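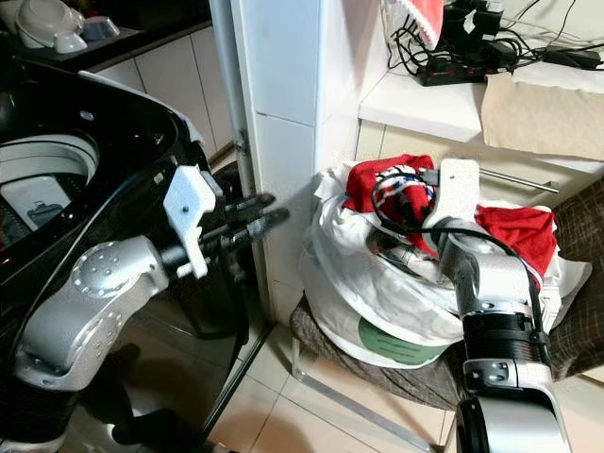

What went wrong with the Semora laundry arms?
A software timer let an arm go on closing its gripper after it had lost track of what it was holding, and on 2 occasions it pulled a bag of clothes off its seat before anyone reached the stop button.

LIKBRIDGE, 3 August 2020. Prollell, which makes the Semora two-arm home laundry system, is asking every household in its home trial to install a software update and to stop running the system unattended until they have done so. No one has been hurt. A pillowcase has been lost, along with one cardigan whose owner has described it to us, at length, as irreplaceable.

The fault affects all 44 systems now in homes. It does not affect the units at our Likbridge workshop, which have faults of their own and are not allowed near anyone's cardigan.

What happened

Semora uses one arm to take clothes out of a bag or basket and a second arm to help load them into a top-loading washer. When a gripper closes on fabric, the control software checks the motor current to decide whether it has hold of something. If the reading makes no sense, the arm is supposed to open its fingers, back off and try again.

In version 137 of the software, the part that says "back off" could be delayed by the part that says "try again." The arm then pulled, felt resistance, took the resistance as good news and pulled harder. Anyone who has walked a dog past a bakery will know the general pattern.

In the first case the bag tipped over and the arm kept lifting until a sleeve gave way. In the second, the arm carried a pillowcase, a bath towel and most of a fitted sheet to the washer in one go, stopped above the drum and stayed there with the motors warm until the household switched it off at the wall. The log recorded this as a completed task. We have since changed what the log considers a completed task.

We had seen something close to this in January, during bench testing, and wrote it up as a worn finger pad. The pad was worn. We replaced it, the problem went quiet for a while, and we moved on to other things. That was a mistake, and it was ours, and the pad supplier has had a polite letter from us saying so.

"The arm is not strong enough to do serious harm, and I could stop this statement there and feel fairly comfortable," said Oleksandra Nechyporuk, head of engineering at Prollell. "But it is strong enough to drag a chair, and people have toes. A machine that can't tell success from a tug-of-war should let go. Ours didn't, so we're fixing it and we're telling people."

What the update does

The new software puts a hard limit on pulling force and runs it on a separate controller that takes no advice from the rest of the system. If an arm goes over the limit, it stops, opens its gripper and waits for a person to press the green button. It will not try again by itself. It will also not try again if asked nicely through the app, a feature we have removed.

The update also slows both arms while either one is inside a bag. Loading a full wash will take longer. Testers who told us the system was already slower than doing it by hand are correct, and will now be more correct.

To find the fault and check the repair, the engineering team ran 2939 pickups on the bench with towels, jeans, sports shirts, baby clothes and a beach robe belonging to Zakhar Horobets, our test lead, who would like it known that he offered it freely. The force limit tripped when it should have in every one of those runs. It also tripped a number of times when it had no reason to, mostly on hooded sweatshirts, and we are leaving it that way for now.

An outside safety review was carried out by the engineering firm Pylypenko. Its report agrees with our account of the cause. It also says that our emergency stop was "placed where a reasonable person would hang a coat," and that in one home a reasonable person had. Replacement stop buttons on a longer lead are in the mail.

What trial households should do

Switch both arms off at the power supply, and leave them off until the update is installed. The app will walk you through it, and you should allow about half an hour.

When the update has finished, look at the version number on the settings page. It should read 138. If it still reads 137, leave the power off and call us.

Keep children and pets out of the area whenever the arms have power. This was in the original instructions, on a page we now understand very few people reached.

Put the laundry bag on something that won't slide, or on the floor. Check that power cords and chargers are well out of reach of both arms. The grippers cannot tell a charging cable from a drawstring, and the update does not change that.

If your system has ever torn, stretched or walked off with something, please report it, even if it seemed funny at the time. We have learned of one further possible case from a video a tester had shared with friends, set to music. We would have liked to get that one sooner. We will pay for damaged clothing and no receipts are needed.

Households that would prefer to leave the trial can do so at no cost, and we will collect the equipment. Three have asked so far. One has since asked whether the arms could stay if they were turned off, as the cat likes to sleep against the base.

What happens next

Prollell has put off sales of Semora, which had been planned for this fall. A new date will be set once the updated systems have been through a full season in homes, including sweater weather. Despina Karagiannis, who joined the company this summer to run product safety, now has the authority to halt a release without asking the people who want to ship it.

"I was told in my interview that the job would be quiet," Karagiannis said. "My first week, I was handed half a cardigan in an evidence bag."

The full incident report and the Pylypenko review, including the passage about the coat, will be sent to all trial households and to anyone else who asks.

About Prollell

Prollell designs household robots in Likbridge. Semora is its first product for the home and is available only to trial participants.

Press contact: Hanna Hrytsenko, Prollell communications
Trial household support: Roksolana Chornovol, Semora home trial desk. Please have your software version ready when you call, and please have the arms switched off.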